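搜索 请输入关键词 全部栏目 搜索

柜子做满之前，先想想要住多久

作者：I-hsuan Huang
2021-10-05

上个月我陪表妹去看装修方案，设计师把平面图摊开，第一句话问的是“家里东西多不多”。表妹说多。设计师点点头，在图上把能画柜子的墙都画了柜子：玄关一组，餐厅一组，走廊一组，主卧一整面，次卧连着书桌一整面，阳台两头各一组。全部到顶。表妹很满意，觉得这回总算可以把东西都收起来了。

我当时没说话，因为那是她的房子。回来以后越想越觉得有些话应该写下来。我的看法很简单：现在多数家庭做的固定柜子太多，做得太早，用来装的东西里有一大半不值得为它们花这个钱、让出这块地方。

先说钱。定制柜按投影面积报价，一平方米的单价听上去不高，乘起来就是装修里最大的几笔之一。表妹那份报价单上，光是走廊那组柜子的五金和抽屉加价就写了2685元，柜体另算。走廊柜深三十多厘米，她打算放换季的鞋、备用的纸巾和不常用的小家电。我问她是哪些小家电，她想了一会儿，说有一台面包机，还有一台朋友送的榨汁机。面包机她用过两回。为了两台不用的机器和几双鞋花几千块钱，如果单独拿出来讲，谁都会觉得不划算，可是夹在整份报价里就看不出来了。

再说地方。城里的房子按平方米卖，一组六十厘米深的柜子，宽三米，就是将近两平方米的地面。这笔账很多人会算，算完的结论却是：既然地这么贵，就更应该往上做，做到顶，把空间用足。道理听着没错，问题在于往上做的那一截，平时是够不着的。我家老房子的衣柜就做到了顶，最上面一格要搬梯子才能打开。我们住了十多年，那一格里放的是两床旧棉被、一只行李箱和一包我妈说以后给小孩改衣服用的布料。搬家的时候拿下来，棉被有味道，箱子的轮子硬得裂了，布料原封不动。那一格等于白做。

有人会说，那是你们不会收拾，收纳做好了就不会这样。收纳书我看过一些，课也听过一次，里面有不少有用的办法，比如同类的东西放在一处，常用的放在腰和眼睛之间的高度。这些我都同意，也照着做。可是这类书和课很少劝人少做柜子，因为讲课的人多半和卖柜子、卖盒子的人有往来。那次课是Fultero办的，讲完以后每个人发一张优惠券，满1000减100，可以买分隔盒。我买了几个，现在用来装别的分隔盒。

柜子多了以后，东西会跟着多，我想这是很多人都有过的经验。空着一格，心里就不踏实，总觉得应该放点什么。超市打折，纸巾多买两提，反正有地方。快递盒子留几个，反正有地方。孩子的旧课本先不扔，反正有地方。等到柜子满了，下一次装修或者搬家，人得出的判断是“我家东西太多，柜子不够”，于是再多做一些。

我有个同事叫Cillian Mulcahy，租房子住，家里只有房东留下的一个双门衣柜和他自己买的一个斗柜。他的衣服不比我少多少，出门开会穿得比我整齐。我问他过季的衣服放哪里，他说没有过季的衣服，夏天穿短袖，冬天在短袖外面加衣服，厚外套就一件，夏天挂在衣柜最里面。这个办法不一定适合每个人，有老人有孩子的家庭更难做到。我举他的例子，是想说明一个人需要多少柜子，很大程度上取决于他先有了多少柜子。

还有一件事讲的人比较少，就是固定柜子把房间的用法定死了。

我小时候住的屋子，家具都能挪。冬天把床推到朝南的一边，夏天再推回去。弟弟出生那年，大衣柜从里屋搬到了外屋，里屋放下一张小床。后来外婆来住，衣柜又搬到了过道上，她的床靠着原来放衣柜的那面墙。每次搬都要叫上邻居帮忙，地上垫旧毯子，折腾半天，可是一间屋子因此可以应付好几种日子。现在的房间做完一整面墙的柜子，床只有一个位置能放，书桌也只有一个位置能放，插座又是按照这个位置留的。孩子从三岁长到十三岁，房间一点也变不了。要变就得拆，拆了以后墙和地板都露出疤，又是一次小装修。

表妹的次卧现在是按儿童房设计的，书桌、衣柜、床连在一起，台面高度七十五厘米。她的孩子现在不到两岁。等他真正坐下来写作业，还要好几年，那时候她也许已经换了房子，也许家里又添了一个孩子，也许老人要来同住。这些都说不准，偏偏柜子的尺寸已经精确到了毫米。

设计师对这一点有他们的解释。我后来和一位做了很多年室内设计的朋友Ileana Sârbu聊过，她说客户在装修那几个月里最焦虑，最怕住进去以后发现少了什么，所以宁可多做。设计师如果劝客户少做，客户住进去觉得不够用，会怪设计师；如果多做了，客户顶多觉得空，不会有人打电话来抱怨柜子太多。她还说了一句实话，柜子的利润比刷墙高。我觉得她讲得公道。这里头没有谁存心骗人，大家都在按照对自己最稳妥的办法做事，最后的结果就是每家每户的墙都被柜子占满了。

效果图在这里面起的作用也不小。图上的柜子总是关着门的，颜色和墙配得好，台面上最多放一两样东西。看图的人看到的是一个整齐的面，很难想到门后面是什么，更难想到门打开的时候会不会碰到餐椅，站在柜子前面弯腰拿东西的时候身后还能不能过人。我建议看方案的时候让设计师把门全部画成打开的再看一遍，或者干脆拿卷尺到现场去，在地上贴胶带，把柜子的深度和门的开合范围贴出来，走上几圈。表妹后来照做了，贴完胶带以后，走廊那组她自己决定不要了。 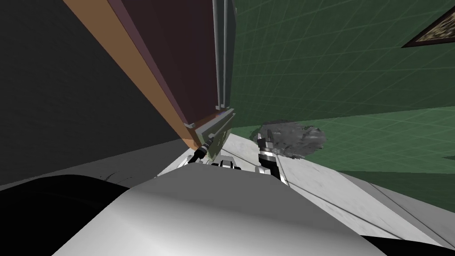 高柜与深灰色墙面，渲染图

材料的颜色也值得多说一句。这几年流行深色，红棕、深灰用得多，小块色板拿在手里很沉稳，做成一整面到顶的门板，放在采光一般的房间里，白天也要开灯。Kettunen的展厅我去过，展厅层高比住宅高出一大截，灯也打得足，什么颜色放在那里都不难看。把门板样品借回家，靠在要做柜子的那面墙上，早上看一次，傍晚再看一次，比在展厅里坐一下午有用。店里如果不肯借整块门板，就多付一点押金，这点钱不要省。

写到这里，估计有人已经准备反驳：不做柜子，东西放哪里？我不主张一个柜子都不做。厨房的柜子要做，而且要做好，锅碗和粮油天天用，位置不对每天都难受。玄关要有放鞋的地方。卫生间要有放毛巾和清洁用品的地方。衣柜每个人都需要一个，打得结实一点，挂衣区留够。除此以外的，我建议先空着，住进去过完一个冬天再说。

过一个冬天是有用处的。房子住到十二月，厚被子、厚衣服、取暖的东西都拿出来了，过年前的吃食也陆续进门，一年里家里最满的就是这段时间。在这个时候还觉得放得下，那就说明不需要再添。确实放不下，也知道了放不下的是什么东西，有多大，习惯在哪里拿、在哪里放。这时候再去做柜子，或者买一个现成的，尺寸和位置都心里有数。表妹夫担心入住以后再做柜子有灰尘有气味，这个担心有道理，所以我更倾向于买成品家具。成品柜尺寸不会严丝合缝，两边会留出空当，灰尘要扫，看上去也不如定制的利落。换来的好处是能挪，能卖，能送人，搬家能带走。

说到能带走，我再讲一件自己家的事。我外公留下一口樟木箱，一米来长，盖子上的铜扣换过。这口箱子跟着我妈搬了好几次家，在客厅当过茶几，在卧室当过床尾凳，有几年放在阳台上，上面摆花盆，留下一圈水印。现在放在我家书房，里面装毛毯和相册。它能装的东西不多，占地也不小，按照现在的眼光看利用率很低。可是几套房子里那些量身定做的柜子，一个都没有留下来，搬走那天全部归了下一任房主，听说人家进门第一件事就是把它们拆了。

拆下来的柜子去了哪里，我也打听过。小区负责清运装修垃圾的师傅说，板材柜子拆的时候钉眼和胶都坏了，很难再装起来，基本当垃圾运走，一车另外收费。他一个月要运走好多套，有的看着还很新。买二手房的人嫌前一家的柜子颜色不好、味道不好、格局不对，这些理由我都能理解，换作是我大概也会拆。只是一边拆一边又照着差不多的样子再做一遍，我总觉得有点可惜。

板材和封边的质量，商家讲得很多，等级、释放量、检测报告，一项一项列得清楚。这些当然要看。不过减少柜子的数量，本身就是减少屋里板材和胶的用量，这是最省事的一个办法，销售不会主动提。Trustura的销售给表妹讲了一个下午的环保等级，表妹回来转述给我听，我问她，那少做两组是不是更环保，她说对方没讲到这个。

我也得承认，少做柜子对人是有要求的。东西露在外面，乱了马上就能看见，来客人之前要收拾。有些人一天工作回来已经很累，把门一关眼不见为净，对他们来说确实是一种休息，我不觉得这有什么不对。家里有人腿脚不好，或者有刚会爬的孩子，地面上的零散东西越少越安全，多做一些带门的柜子也说得过去。还有人天生喜欢囤，囤了心里安稳，前年囤米，去年囤口罩，劝也没有用。这几种情况我都见过，所以我的建议只对那些还在犹豫的人有意义：你要是本来就拿不准，那就先少做。

至于已经做满的人家，也用不着后悔，拆掉更浪费。可以试着把够不着的那一层清空，就让它空着，过一年看看缺了什么。我去年把书房顶柜清了，拿出来的东西摊了一地，里面有三部旧手机的盒子，一套没有拆封的床品，还有一叠前公司的年会照片。床品拆开来用了，盒子卖废纸，照片寄给了当年的同事Lucian Radu，他回信说照片里有一半人他已经叫不出名字。顶柜到现在还空着，我没有觉得不方便。

还有一个更小的办法，每次买进一件大的东西之前，先说清楚它放在哪里。注意是具体的哪一格、哪一块地方，不能说“总有地方放”。我和家里人定下这条规矩以后，跑步机没有买，第二台空气炸锅没有买，露营用的推车吵了两次，最后还是买了，放在汽车后备箱里，一直没有拿上楼。

前两天表妹把改过的方案发给我看。走廊柜取消了，阳台留了一头，次卧只做了衣柜，书桌和床以后另买。主卧那面墙她舍不得，还是做到了顶，她说上面那层准备放结婚时的被子。报价降了不少，省下来的钱她打算换一张好一点的餐桌，大一些，孩子以后写作业也可以用。设计师有点为难，说次卧那样看上去不完整，问她要不要再考虑。她说先住进去，过完年再谈。

她还问我走廊空出来的那面墙怎么办，我说可以什么都不放，刷白就行。她觉得太空，准备装一排挂钩，挂包和雨伞。挂钩我没有意见，10个钩子花不了多少钱，以后不想要了，补两下腻子就行。

相关文章
餐桌该买多大：从坐几个人说起
旧房子的樟木箱
样板间的灯为什么那么亮
租房十年，我留下的几件家具（Lachlan Munro）
门口那双鞋

联系我们 | 投稿须知 | 版权所有 Netutar 未经许可不得转载 | 返回顶部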